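Sivovura sets money aside for two more gripper arms

2022-10-05

Sivovura will put 2 more robot arms into next year's equipment budget, operations lead Benedetta Farina told staff this morning. Final sign-off isn't until March. Nothing ordered yet.

The plan had been for one. That changed after the Lengyel site asked for its own unit and said it would give up its share of the conveyor money to get it. Farina said yes on the spot, more or less. The conveyor is now pushed back a year and may get dropped altogether.

Two suppliers left on the list, Nonari and Isus. Nonari is cheaper up front but wants a service contract signed at the same time. Isus sells the arm bare, and you buy support by the visit. Purchasing has asked both for a price on the same package: arm, fingers, wrist camera, mounting plate, training for the shift leads. Isus has answered. Nonari asked for more time and got 14 days.
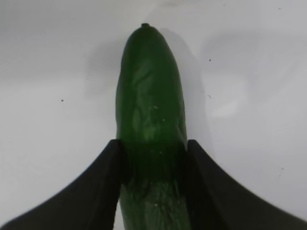

Dark fingers in both, produce first and then cloth.
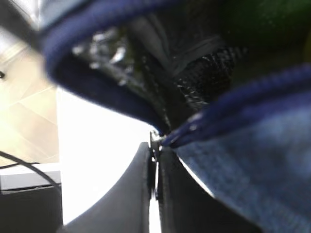
Fingers are the part of the budget people keep arguing over. Last year they were lumped in with consumables and the line ran out before summer, so now they get there own line, with spares for every arm. Annunziata Barbieri, who runs the test bench, wants one finger type for the whole site and says the spares shelf is a mess as it is. The same curved shape that closes on the sides of a cucumber also has to pinch a blue edge on a soft fabric item, and she would rather pay more for a set that covers both than stock two kinds. Farina is not sold. Her worry is the price of the better set if the supplier changes it mid contract, and she wants that price held in writing before anyone commits.

Barbieri has also asked for a second camera per arm. Denied for now. It can come back in March if there is anything left over.

Other items from the budget note:

Power. The Lengyel site needs an extra circuit before an arm can go in. Landlord pays for the wiring up to the panel, we pay from there. Quote due this month.

Floor space. The packing bench by the east door moves. Shift leads have the drawing, comments to Farina.

Training. Each site sends people to the supplier for the first course, after that its done in house. Travel comes out of the training budget, not equipment.

Warranty. Purchasing is holding out for 31 months. Isus has offered less. No word on where that lands.

Payment. 90 days after delivery is the ask, for both suppliers. Farina said she would trade some of that for a lower price on fingers.

Leasing was looked at and set aside. The monthly cost was fine but the lease didn't cover wear parts, and wear parts are most of what we spend after the first year anyway. Farina said she'd look at it again if both quotes come in high.

Questions about the equipment list go to Purchasing. Questions about finger sets go to Barbieri, who asks that you email and don't stop by the bench while a test is runnning. Updated figures get posted once the Nonari quote is in.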